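Me recibe con las manos llenas de polvo y pidiendo perdón por no poder darme dos besos. Lleva toda la mañana vaciando estantes en Altside, la tienda de muebles y segunda vida que abrió hace 3 años en Deltdale, y a mí me toca perseguirla por el almacén con la libreta (encantada, eso sí, porque allí dentro me lo compraría todo).

Le pregunto de dónde le viene la manía por las vitrinas y se ríe. "De casa de mi abuela, claro. Tenía una enorme en el comedor y no se podía tocar. Yo creo que monté la tienda para poder abrir y cerrar puertas todo el día sin que me riñeran".

Ahora mismo le han robado el corazón los armarios blancos con cristal acanalado. "La gente entra buscando una estantería abierta, normalita, y se queda mirando el cristal. Es que deja pasar la luz pero no enseña el desorden, ¿qué más quieres?".
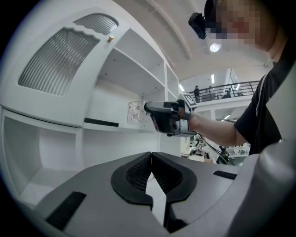 Lo que más le gusta es el remate ondulado del marco, con la ventanita en arco encima — "parece una casa de muñecas", dice — y el tirador pequeño en color latón. Yo le confieso que en mi piso un mueble así acabaría lleno de cargadores y facturas, y se pone seria de golpe. "Pues para eso está la puerta. Lo feo, detrás del cristal. En los estantes abiertos, poquita cosa y que respire".

Su método para ordenar es casi decepcionante de lo sencillo. Primero lo vacía todo, luego pasa un trapo apenas húmedo y después deja el mueble desnudo 2 días. "¡Dos días enteros! Mis clientes se desesperan, pero así ves lo que echas de menos y lo que no". Con las baldas es igual de estricta: antes de colocar nada, mira los agujeritos de los laterales y decide las alturas según lo que va a guardar. "Casi todo el mundo las deja como venían y luego no le caben los vasos".

¿Y el precio? Una vitrina pequeña le puede salir a quien la compre por 65 euros si necesita arreglo, y de ahí para arriba. En junio quiere empezar unos talleres de pintura para muebles, con grupos muy reducidos. Me apunto allí mismo, en una hoja que ella dobla y mete en el bolsillo del delantal antes de volver a sus baldas.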